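**Progress report to the Vanden Fund**
Project: Small Plates, the play food sets for community kitchens and classrooms
Prepared by Noémie Lévesque, Nombridge
April 20, 2026

Dear Larasati,

This has been our best stretch so far, and I'm glad to have plenty to tell you! When we last wrote, the sets were mostly sketches and a box of test pieces that didn't match each other. Now we have a workroom that's set up the way we want it, a serving format we trust, and teachers at Figueroa asking when they can have more.

**Where the money went**

The grant for this period was $3,000 and we spent $3,027. The extra $27 was shipping on a second order of plates, and Nombridge is covering it from our own supplies line, so there's nothing for you to adjust. Most of the rest went to the food pieces and the plates, with a smaller share for printed menu cards and storage bins. Receipts are in the folder you already have access to, sorted by month.

**The sets**

We're building 20 sets in all for this round. Each one is meant to let a small group practice setting a table, serving a guest, taking an order and clearing up afterward. The big change from our original plan is that we're serving one piece to a plate. We started out with mixed platters and they looked wonderful, but kids went straight for the pile and the whole idea of serving somebody got lost (plus the sorting at the end took forever). With a single piece on its own plate, the child carrying it slows down and pays attention to where it's going. The teachers at Figueroa saw it before we did, and I wish I'd listened to them a month earlier.

The sushi menu is the one everyone asks for first. The shapes are easy to tell apart, the colors are strong, and children who have never tried the real thing want to know what every piece is called. We had planned only a short sushi section as an add-on to the breakfast menu. It's now a full menu of its own, and breakfast has moved to second place in the build order.

We also settled on plates. The larger ones from Fleta were sturdy but took up too much of the table, and a single piece looked lost on them. We've gone to a small round plate with a slightly raised lip. Light blue won out over the other colors because cream and orange food shows up so well against it. The pieces fit with a bit of rim to spare, so there's still somewhere to put your thumbs.

**The workroom**

Thank you for being patient about the room. We lost a couple of weeks to moving furniture in and out, but the result is worth it. The tables are plain white with a matte finish, and they make checking colors so much easier than the old patterned tops did. We lay out each menu there before it's boxed, one plate at a time, and compare it to the menu card. If a piece sits badly on its plate or looks muddled at arm's length, it goes back on the list. 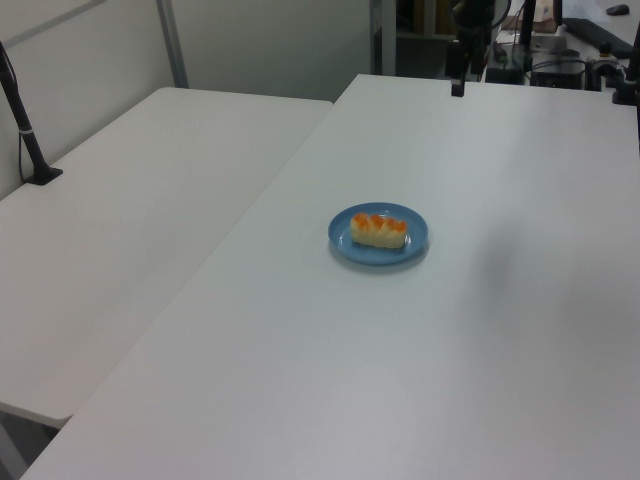

*A single serving from the sushi menu on the small light-blue plate, white worktable.*

The orange topping took us three tries. Our first version was one smooth strip, and the children who tested it mostly guessed carrot or cheese. The rounded lumps along the top get a much better response, and they're fun to look at, too. We're keeping the pale base the same for the other pieces in the menu so that the toppings do the talking.

**What's been hard**

Menu cards are behind. We ordered 200 and then found that the type was too small for early readers, so those will be used for the older groups and we're redoing the layout for the younger ones. I should have printed a test sheet first. The cost of the reprint is within the current budget as long as we stay with one color of ink.

Boxing is slower than I guessed as well. The foam inserts were cut for the old plates, and we're trimming them by hand until the new ones come in.

**Next steps**

- Finish the sushi menu and get the first sets to Figueroa
- Send out the reworked menu cards for a read-through
- Start on the breakfast menu, same one-piece-per-plate format
- Collect comments from teachers and send you a full summary in July

One question for you: would the Fund be open to us sharing the serving notes with other kitchens before the final report? Two have already asked, and I'd love to say yes. You're also very welcome to come by and serve yourself a round. The tea menu could use an outside opinion.

With warm thanks,
Noémie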